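3.2 Cable bundles and access to the memory slots

The second group of machines came from the Ilden repair shop in Idgate, where desktop computers from offices are opened, cleaned and fitted with new memory before they are sold again. The shop keeps a register of all jobs, and we could use 2,447 entries from it. An entry gives the model, the part that was changed and the minutes spent, but it says nothing on how the cables lay inside the case. For this reason we also looked into open cases ourselves, on the Friday visits described in Section 2.

When the side panel is taken off, the worker must first find a way to the slot. The board is seldom the difficulty. The memory slots and the processor socket are placed by the maker and are the same in each machine of one model. The cables are different - their length is fixed, but their path depends on the person who closed the case last. Hermans and Urent treat the bundles as fixed parts in their model of access. We do not follow them in this point, as a bundle held by one tie can still move a good deal to both sides. 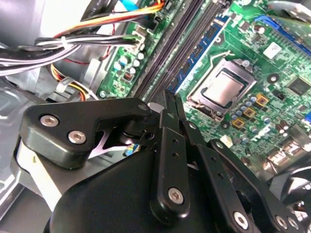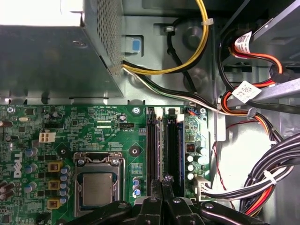

Figure 7. Interior of an open desktop case, with the green motherboard and the processor in its metal retention frame. First picture: the area of the socket and a black memory slot. Second picture: the power supply, the drive cage and the cables between them.

In Figure 7 (second picture) several cables and bundles are held by white ties, and one bundle from the power supply runs diagonally down towards the drive area. We call such a bundle a crossing bundle if it must be lifted or pushed away before a module can be put in straight. A bundle which only passes near to the slot is not counted. The decision was made by two readers separately, and they discussed the cases where they did not agree.

Labels on the cables were noted too, although we had not planned this at the beginning. The workers told us that they read them seldom, but a stiff label can catch on a neighbouring wire when a loop is pulled aside. In the analysis a label is therefore written down together with the cable that carries it. Loops in the region of the drive cage form a separate class, and they are treated in Section 3.3.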